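# Write down the near miss

We run two-arm benches at Sulstead, and in December one of them did something it should not have done. The left arm was moving toward a measuring scoop. The right arm was supposed to be holding still above the table. It dropped instead, straight down and fast, and stopped with its fingers against the wood. No one was touching the table. The scoop it landed beside had been handed over by a person 6 seconds earlier.

The operator hit the stop, lifted the arm by hand, ran the homing routine and carried on. The run was marked "bad grasp" and thrown out with the other bad grasps. I found it two weeks later because I was looking for something else.

I think that was the wrong way to handle it, and I think most labs our size would have handled it the same way.

The cause was dull. A connector at the elbow had worked partly loose. These arms bend their cables thousands of times, and the loop around the elbow takes most of it. When the signal dropped out, the joint lost its holding torque for a moment and the arm fell under its own weight. Then the signal came back, the controller saw a position it did not expect, and it froze. By the time anyone looked, everything read as normal. A loose connector is a ten-minute repair. We had been running on it for at least a month.

I know it was at least a month because I went back through the logs. There were 244 runs on that bench in the period. In 9 of them the right arm showed the same short dropout, mostly too brief to see by eye. Each of those runs had a label. Some said "bad grasp," some said "operator error," and a couple were marked as good. Not one said "fault."

Our forms didn't have a box for it. The sheet we took over from the Mirmont site has outcomes for the task and nothing for the machine. If the scoop ends up in the container, the run passes. If it doesn't, the run fails, and the person picks a reason from a short list written by someone who was thinking about scoops. So the machine's problems get filed as the task's problems, or as the operator's, and the operator learns that reporting something strange mostly makes their own numbers look worse.

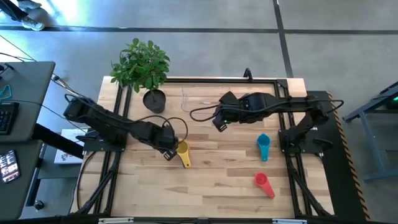 Should a small arm doing kitchen chores be held to the same reporting rules as a big factory arm?

The rules can be shorter, but an unplanned movement should be written down every time, whatever the size of the arm. A small arm will probably bruise a hand where a large one would break it. The difference matters when you decide how much fencing to put up. It has no bearing on whether you want to know that the thing moved when it was told not to. And small arms get treated casually. People reach in between runs to reset objects without stopping the motors, which they would never do with a big one.

I have heard the case against this, mostly from people I respect. One version says that if you log every twitch you end up with a pile of reports and no time to read them. When the Pravanier group tried a full incident form, it ran to two pages and people quit filling it in after the first week. I believe that. Two pages is too long for something that happens while your coffee is getting cold.

Our new form is one line. Bench, arm, time of day, what it did. There is no space for a cause, and I left it off on purpose. When you ask a person for a cause they will give you one, and it will usually be the last thing they touched. Somebody else can work out the cause later with the logs open.

The other objection is that software should catch this. It should, and we have since added a check that stops both arms when either one loses signal, however short the gap. Before that, only the arm with the fault stopped, and its partner kept going. I don't like how long we ran that way. But the check looks for the fault we already know about. The next one will be a worn gear or a clamp that slips, and the first sign will be a person thinking "that was odd." Right now that thought has to go somewhere, and a text box in the run software is cheap.

Henao, the contractor that services our arms, wanted to replace the whole cable set on every bench. We did that on two of them and put strain relief on the rest. I would do the same again, though I notice it was the only part of this that got a budget line. Cables are easy to buy. Changing what counts as a bad run took around three months of arguing, largely over whether old data would have to be relabeled. (It did. It took an afternoon.)

There is one more change I would make if it were up to me. Any run with a machine fault should be taken out of the operator's success rate completely. At the moment it still counts against them, and as long as it does, the one-line form will be filled in by the conscientious people and skipped by everyone who is behind for the month. I have asked for this twice. The answer so far is that it would make the rates hard to compare with last year's. Last year's rates have those mislabeled runs in them, so I am not sure what we would be comparing.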